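Small Things on the Big Table: How I Sort Straps, Cords and Loops

Jokora Home Notes — Workshop and Storage
1/24/24 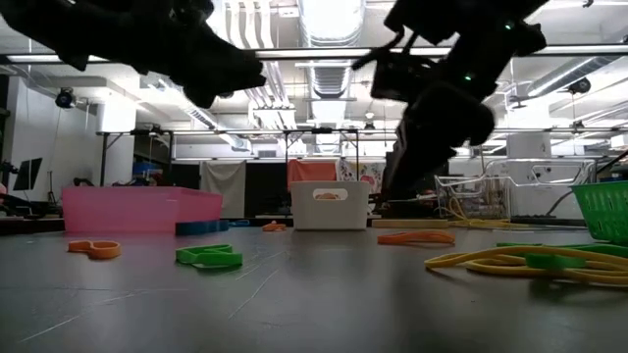

The sorting table with the pink bin, the white basket and the yellow cord.

Every workshop has a drawer where the flexible things go. Straps, bands, pieces of cord, strips which were left after some job. They do not stack and they do not stand, and after some months they make one big knot. I had such a drawer for years, and when I needed one short strap I pulled out half of the drawer with it. Now I do the sorting two times in a year, in January and in May, and I want to share the way I do it.

Begin with a clear surface

Use the largest table you have. A dark gray top like this one is very good for the work, as the orange, green and yellow pieces show well on it. If your table is light or has a strong pattern, put a dark cloth on it, but a flat one, without folds. Small strips like to hide in folds.

Take the pieces out of the drawer by hand. I used to turn the drawer over on the table and the knot came out the same as it was inside. Put every piece down with a little space to its neighbor. It looks like a mess for a while and this is fine.

Two containers are enough

In the beginning I bought a set of small boxes with compartments, and I was always thinking which compartment is right for which piece. Now I use two containers only: a bin with low thinking and a basket with high thinking, as I call them. The bin takes everything that is for general use. The basket takes what I will need in the next weeks.

For the bin I like a translucent one. You see from the side if it is getting full. For the basket I prefer plastic with a handle hole in the wall. Through the hole you can see a little of what is inside, and you can carry it with one hand to the place of work. Wash both before you start, with warm water and a drop of dish soap, and let them dry completely. Dust sticks to rubber very much.

Cord goes last

A long cord is the piece which catches all the others. Keep it at one side of the table, in loose loops, and do not touch it until the short pieces are put away. If a short piece is lying on the loops, lift it off first. If a piece is under the loops, lift the cord up, never pull the piece from below, or you will get a knot.

When you wind the cord, make loops the length of your forearm and let it turn a little in your fingers at every loop. Do not wind it tightly around the hand and elbow. It keeps the twist, and next time it jumps around like a spring. Close the coil with a soft tie in 2 places.

Loops, flat strips, crumpled pieces

Closed loops I press flat, with the two sides close together, and lay them in the bin side by side. A loop made from wider bands can stay open if it wants to stay open. When you force it flat, it gets a crease, and the crease is where it will break later.

Flat strips go on the bottom of the bin, the long ones first. Please do not roll them if they are stiff.

Crumpled small pieces need a decision. Smooth the piece with your thumb on the table. If it comes back more or less to its shape, keep it. If you see white lines or small cracks, throw it away. I kept bad straps for a long time, and one of them opened when I was carrying garden poles with it — after this I became more strict.

Colors

I do not sort by color inside the bin, I tried and it took too much time. But I use color for the jobs. For example, orange can be for the garden and green for the shelf room. You only need to remember your own rule, or write it on a small paper and tape it under the lid or inside the cabinet door.

Where to keep them after

Dry, dark and not near the heater. Sun makes elastic things hard, also behind a window. My bin is on the low shelf and the basket hangs on a hook, because I take it more often.

How much time it takes

For one drawer I need up to 70 minutes, with the winding of the cord. The second time in the year is much shorter. If you have more than one drawer, please do not empty them all together. Finish the first, put the bin back on its shelf, wipe the table, and then open the next one.

Next in Workshop and Storage: drying wet work gloves without making them stiff.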